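Wire dish racks last for years if they are kept dry and scrubbed now and then. Most of the ones that get thrown out have rust at the feet or a slimy patch under the cutlery cup, and both can be dealt with in the kitchen sink.

## Where to put it

Leave a gap between the rack and the wall. Two inches is enough. Air has to get in behind the plates, and a rack pushed hard against the wall leaves a damp line that turns gray by spring.

Put it on the side of the sink you don't wash from. If you hold the sponge in your right hand, the rack usually goes on the left. Try it the other way for a few days before you settle – some sinks are deeper on one side and that changes things.

## Loading

- Plates first, all facing the same way, big ones at the back.
- Skip a slot between deep bowls. They nest when they lean and the inside stays wet.
- Glasses upside down and tilted a little, resting on a wire.
- Knives flat, or point down in the cup.
- Pans last, or dry them by hand. A heavy pan bends the thin wires, and after that plates won't stand up straight.

My rack takes 12 dinner plates, but seven with gaps dry much faster. Our old Pastari had wider slots that suited bowls and let side plates fall over. Take a plate with you when you buy one.

## Weekly wash

1. Empty the rack and take off any loose parts.
2. Fill the sink with hot water and dish soap and lay the rack in it. Turn it over halfway through if it doesn't fit.
3. Scrub the places where wires cross with an old toothbrush.
4. Rinse, shake and stand it on a towel.
5. Wipe the counter where it was and let that dry before the rack goes back.

For white scale, mix equal parts vinegar and water, brush it on, wait a few minutes and rinse well. Don't leave coated wire soaking in vinegar overnight.

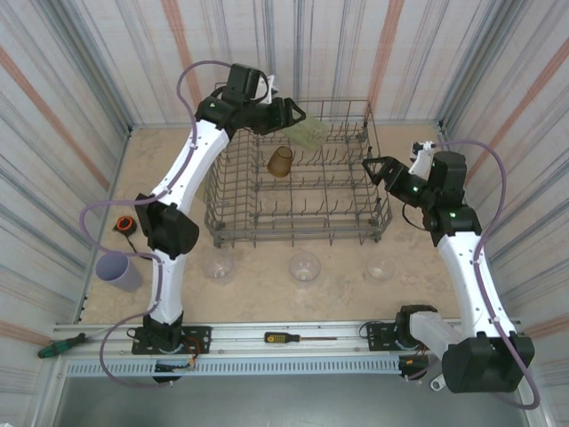
*Gray wire rack, set toward the back of the work surface.*

## Rust and chips

Check the feet first. Small chips in the coating can be sanded lightly and touched up with a dish rack repair paint. I used the Kana one. Give it three coats, and let each one dry for as long as the label says.

If rust has got under the coating for more than an inch or so, replace the rack. Paint won't hold there.

Rubber foot caps are sold in small bags at Lonulby, next to the chair tips. Measure the wire before you go – the sizes look alike in the bag.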